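The White Table, Again
Aug 3, 2018
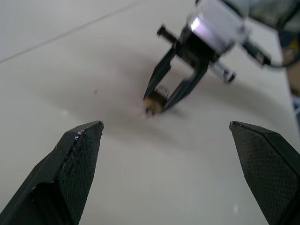

No. 70

I said I wouldn't write about the table again until I had something new to report. I have a little.

For those who skipped the earlier grumbling: we replaced the old oak-colored work table with a white one, the Trarnura, which comes as two panels that meet in a seam. The store said the seam would "disappear." I've been sold enough furniture to hear that word and reach for my glasses. To be fair to them, it is faint. A thin line, easy to miss if you aren't looking, and I look every day. Faint isn't gone, though, and a white top is about the worst place to hide a line because there's nothing else going on up there for the eye to land on.

What bothers me more is what the line will be like in December, when the heat has been on for weeks and everything in the house shrinks a bit. Our last table opened up at the joint every winter wide enough to take a fingernail, and closed again by spring. The man at the store said this one wouldn't because of the way the panels are locked together underneath. He may be right. He also said I'd never need to oil the drawer runners on the cabinet he sold us before that, and I have opinions on those runners.

White itself. I was talked into white. The argument was light: put a big pale surface in the middle of the room and the whole place feels brighter. I'll grant that the top looks clean and even under the overhead lights, with a slightly cold, bluish cast to it that I didn't notice in the showroom. I can't say whether that's the table or the bulbs. I swapped one warm bulb in and ended up with a table that was cream at one end and blue at the other, so out it came. Is the room brighter? My wife says yes. I think the room is the same and we've started turning the lights on earlier.

And every shadow shows. You don't think about shadows on a brown table. On this one, anything you hold over it throws a big soft gray patch, and for the first week I kept going at those patches with a cloth. I'm not proud of that. I still do it now and then first thing in the morning.

Which brings me to cleaners. I have tried 2 of them properly, meaning I used each one until I was sick of it.

Fasell is the spray in the tall bottle. It smells like a swimming pool that has been near a lemon. It takes off pencil, which is my main problem, and it takes off coffee if you get there the same day. It also leaves a film. The label says it doesn't. Run your palm across after it dries and tell me what you'd call that. I went over it with plain water afterward, and at that point I had to ask what the spray was for.

Kombo is the paste, and it was recommended to me by Dindo Salazar, who has had a white counter for years and is very sure about things. You put a dab on a damp cloth and rub in circles. It does work on marker. I'm still suspicious of anything gritty enough to take marker off, for the obvious reason that it must be taking something else off too. Dindo says his counter is as shiny as the day he got it. I've seen his counter. I would say it's as shiny as a counter that has been rubbed with paste for years. We have agreed to leave it there.

So I'm back to dish soap, warm water and a soft cloth, wrung out hard, with a dry one right behind it. Wipe along the seam and never across it. Crossing it drags whatever is on the cloth into the line, and a line that was faint in the morning is a gray one by supper. I've been getting that out with a wooden toothpick wrapped in a corner of the cloth. Slow, dull work, but I don't trust a brush in there.

Somebody wrote in to ask about the felt mat, the Pastum one that gets advertised everywhere. Yes, I looked at it. It would cover most of the working part of the table and protect it from scratches, and it comes in three shades of gray. My trouble is that I would then have a gray table. If the point of white was the light, and I cover it with gray felt to keep it nice, I'm keeping it nice for whom? My grandmother had a good sofa under plastic for most of my childhood and I don't believe any of us ever sat on the fabric. I'm not starting down that road with a table.

The price came up in the same letter. It was 400 dollars, on sale, and I don't believe in the regular price any more than I believe in the disappearing seam. Delivery was extra. The legs were included, which the ad made a fuss over, as though some people buy the top and hold it up themselves.

Size is the one place where I have no complaint. The long side is listed at 1380 millimeters, I measured it before I signed for it, and it was 1380. I measured the floor space too, twice, having learned that lesson with the cabinet. The edge clears the door with room for a person carrying something. The height is good for standing and a bit much for sitting, so I've moved the taller stool over from the kitchen and nobody has asked for it back yet.

Would I buy it again? I keep getting asked, and I keep wanting to say no, and then I have to admit I've used it every day. Small parts are easy to find on it. I dropped a little black screw last week and spotted it straight away, where on the old table I'd have been patting around with my hands for ten minutes. A dropped white washer is another matter. That one I found with my sock.

I'd tell anyone thinking about a white top to see it at home before deciding, if the store will let you, or at least ask for a sample piece and leave it under your own lights for a few days. Put a cup on it. Put pencil on it. Hold your hand over it and see if the shadow bothers you. Mine wouldn't lend a sample, and I took that as a bad sign and bought the table anyway, so weigh my advice accordingly.

I'll check the seam once the heat goes on. If it opens I'll be calling the store, and I've kept the receipt in the cabinet, second drawer, the one that sticks.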